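Looking After Rods, Reels and Tackle Between Trips

Filed under: Fishing > Gear Care > At the Bench

Most tackle trouble starts at home. A reel that gets put away salty in July will be stiff by the time the leaves turn, and a box of damp hooks can rust through in less time than that. None of the jobs on this page takes long. An hour at the kitchen table or a garage bench covers all of it for a pair of rods.

Rinse first, then wipe

Use fresh water at low pressure. A hard spray from a hose nozzle pushes salt and grit past the seals and into the body of the reel, where you can't get at it without a screwdriver. Tighten the drag all the way down before you rinse, then back it off again once the reel is dry. Leaving the drag tight in storage flattens the washers, and the first good fish of the next season will find that out for you.

Wipe the whole rod with a damp rag from the butt up to the tip. Cork handles clean up with a little dish soap and a soft sponge. Don't use bleach on cork. For foam grips, plain water is enough.

Let everything stand with the reel handle down so the water runs out. Overnight is good. Don't set gear on top of a heater to hurry it along. 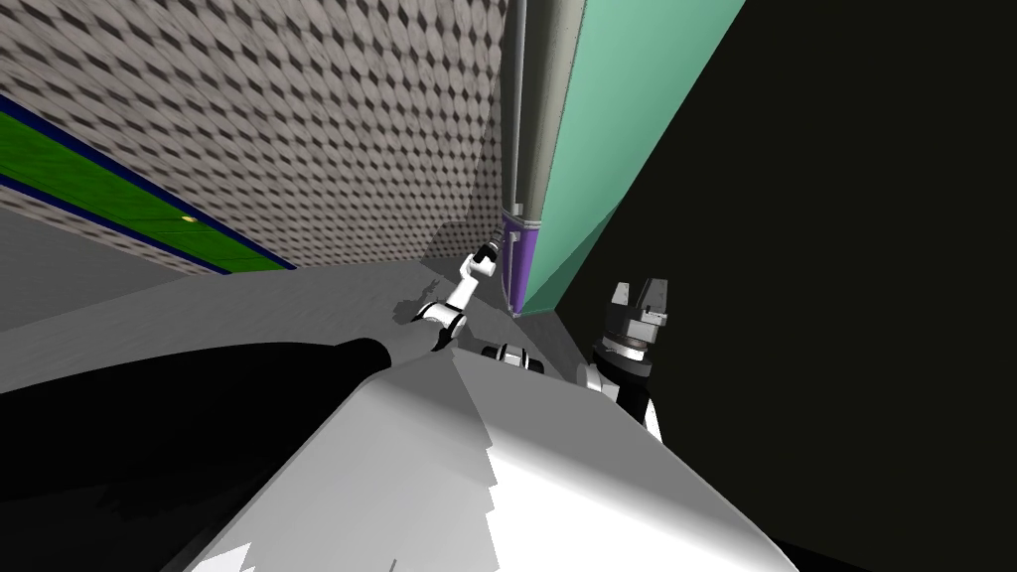 A pair of robot arms, the left one reaching toward a gray column.

Oil and grease are different jobs

Oil goes on things that spin fast: the line roller, the handle knobs, the bearings. Grease goes on gears. If you put grease on a line roller it will drag, and if you put oil on the main gear it will be gone after a couple of trips.

One drop of oil per spot. I use 2 drops on the line roller because it takes more abuse than anything else on the reel. Wipe off whatever squeezes out, or it ends up on your line and holds sand.

I have a small spinning reel from Celletti that I bought used and a bigger one from Cudel that goes on the pier rod. The Cudel has an oil port on the side with a little screw cap. The Celletti has to be opened up. If yours has to be opened, lay the parts out on a towel in the order they come off and take a picture with your phone at each stage. Springs jump. Work inside a shallow baking pan with sides and you will spend less time on your knees.

Check the guides with a cotton swab

Run a dry cotton swab around the inside of every guide. If there's a crack or a chip in the ring, it will pull a few fibers off the swab. Cracked guides cut line, usually when there's weight on it. The tip guide is the one that goes most often and it's also the easiest to change. Warm the old one gently with a lighter, keeping the flame on the metal and away from the blank, and it will slide off with pliers. Clean off the old glue, add a bit of new hot-melt tip glue, line it up with the other guides by eye, and hold it there for 60 seconds.

Guides farther down the rod are wrapped on with thread. Those can be done at home but it takes practice, so try it on an old rod first.

Line

Mono should come off once a season. Braid lasts longer, and when the top end gets fuzzy and faded you can reverse it. Tie it to a tree, walk it off across a field, then wind it back on from the other end. The part that was buried on the spool is nearly new.

Fill the spool to just under the lip. Too full and it comes off in loops. Too low and you lose distance on the cast. Put a few turns of mono or a strip of tape under braid so it doesn't slip on the spool. 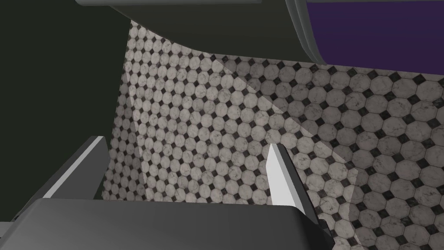
Hooks, lures and the box itself

Dump the box out completely. Wash it with warm soapy water and leave it open to dry. While it's drying, go through the hooks. Drag each point lightly across your thumbnail. If it slides, it needs sharpening, and if it digs in, it's fine. A small flat file with fine teeth works on everything but the tiniest trebles, which are cheaper to replace.

Keep soft plastics in the bags they came in. Mixed together in a tray they will bleed color and some kinds will melt each other. They'll also melt certain plastic boxes, and I lost the bottom of a Yang tray that way.

Rusty hooks go in a jar with a lid, and when the jar is full it gets taped shut and thrown out. Don't drop them back in with the good ones. Rust spreads in a closed box.

A bit of uncooked rice tied up in a scrap of cloth will take up some moisture. The little packets that come with new shoes work better.

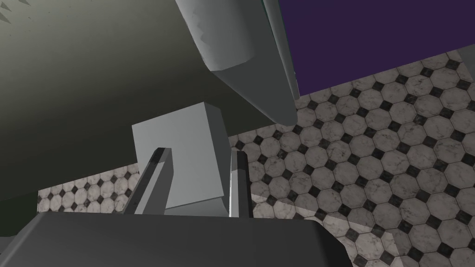

R. Griltcombe

Storing rods over the winter

Stand them straight up or lay them flat across several supports. A rod leaned in a corner for 7 months can take a set, especially an older fiberglass one. Take two-piece rods apart and rub a little candle wax on the ferrule before you put them together again in spring.

Back the drag off, close the bail, and hook nothing to the keeper. Slip an old sock over each reel to keep the dust off. Waders hang by the boots, out of the sun, and dry on the inside as well as the outside.

Last updated: July

Related tips
Patching a Pinhole in Waders
Getting Fish Smell Out of a Cooler
How to Sharpen a Fillet Knife
Cleaning a Cast Net
Storing Live Bait in the Garage Fridge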